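Home | Talks | Slides | Speakers | Contact

Speaker notes: Folding at Lirkwood, and who does what now
Jae-hoon Ra
14 shares | 3 comments

Opening. Say who I am and where I work. I run the finishing room at the Lirkwood laundry. Soltura does the machines, I do the shifts. Anyone who came for the control software should catch Itasar's talk after the break.

Start with the room before the change. 200 people on site, and finishing was the job they asked to leave first. You stand, you fold, and the bin fills up again. On a full day in May we put 3,000 pieces through. Sore wrists and sore shoulders were the top two complaints in the sick log that month.

Then the decision. Management wanted the whole line done at once. The floor asked for one station first, and the floor got it. Pause here, people usually write this down.

Next slide. Leave it up while I talk about the station.

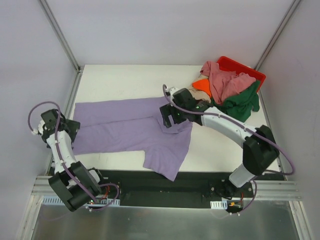 Folding station, purple garment on the table, tray of clothes at the back right.

Points to make with the slide up:

Flat sheets and towels were already handled by the old ironer line. Clothing is the hard part. A pair of pants and a child's top don't behave the same way, and seams and waistbands pull the cloth around.

Two arms, one table. Our folders do the same thing with two hands, so they had opinions on it from the first morning. Kang on the early shift told the engineers to start from the waistband. They changed the order the next week.

What changed for people. Five folders moved to inspection and repair. Same grade, same pay, and that was in writing before the station was switched on. Two of them didn't like it and went back to hand folding, which we still need for delicates. The station attendant is a new job. It took longer to write the job sheet than to train for it.

What I got wrong. I put the attendant on a full shift alone. It's a dull, lonely spot — you wait, you clear a jam, you wait again. We now swap every two hours.

Also the break bell. The machine doesn't stop for it, so people felt they couldn't either. We stop it by hand at 10:00 now.

Cost slide: skip if short on time. The number people ask for is 216, the training hours in the first year. Finance had planned for far fewer.

Close with the request for questions. If someone asks about job losses, give the straight answer: none so far, and no promise past the current agreement.

Related talks
Scheduling a mixed shift
Writing a job sheet for a job that is new
Itasar: control software for small sites
Wrist strain in finishing rooms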